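What I Took Home from the Open Day at Rirkelum

I have lived eight miles from the Rirkelum works for most of my adult life, and until this fall I had never once been through the gate. You drive past a place like that on the way to the dentist and you assume it has nothing to say to you. Then a flyer came through the door inviting the neighbors in to see the robots on 31st October, and since I had bought far too much candy and needed to get out of the house before I ate it, I put on my good walking shoes and went.

I should say where I stood going in. I am fond of machines, in the way of a person who still owns her mother's sewing machine and oils it, but I had grown tired of robots. Every one I had seen was in a video set to music, doing a backflip or pouring a drink, and I had come to distrust them the way I distrust a restaurant menu with photographs of every dish. I wanted to stand in a room with one and see how long it took.

It takes a long time! That was my first lesson, and I am still chewing on it. The big hall held the Parri line, where boxes go round and round and get stacked faster than you can follow, and most of the families stayed there, quite reasonably, because it was loud and there was a balcony. I wandered through to the smaller room at the back, where the Mirkisau project was showing what its hands could do with ordinary household things, and I stayed until my feet hurt.

A young engineer told us that the system had been taken through 1,000 practice runs with different objects, and that 392 of them had gone wrong in one way or another. She said it quite cheerfully. I don't know whether that is a good score or a bad one, but I do know that I have never heard a salesman volunteer a number like it, and I warmed to the whole building on the spot.

Why a Croissant?

A man beside me, who had evidently hoped for something bigger, asked why they would spend all that money on breakfast. It's a fair question and I have been arguing with him in my head ever since. A steel bolt doesn't care how you pick it up. A croissant does. It has no handle, no two are shaped quite alike, and if you squeeze it the way you would squeeze a bolt you will be sweeping the floor. Anyone who has fed a toddler, or helped a parent with shaky hands at the table, knows how much care goes into moving soft food from one place to another. If these machines are ever to be of use in a kitchen or a nursing home, they will have to learn manners toward pastry.

So there we stood, a bunch of grown people in our coats, watching an open hand over a gray mat and waiting for it to make up its mind about a croissant on a plate.
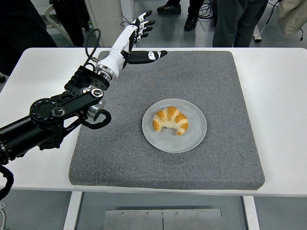
What I Would Ask of the Next One

I would ask them to keep the small room, and to put some chairs in it. The handout from Sellix, who had paid for the coffee, was all about speed and savings, and I suppose somebody has to write those. But I think the public is better served by being shown the slow part, misses and all, with a person nearby who will tell you how many there were. We are going to be asked to let these things into our homes one day, and I'd like us to have met them at their own pace first.

They are planning another open day in April. I mean to go back, and this time I'll bring a cushion.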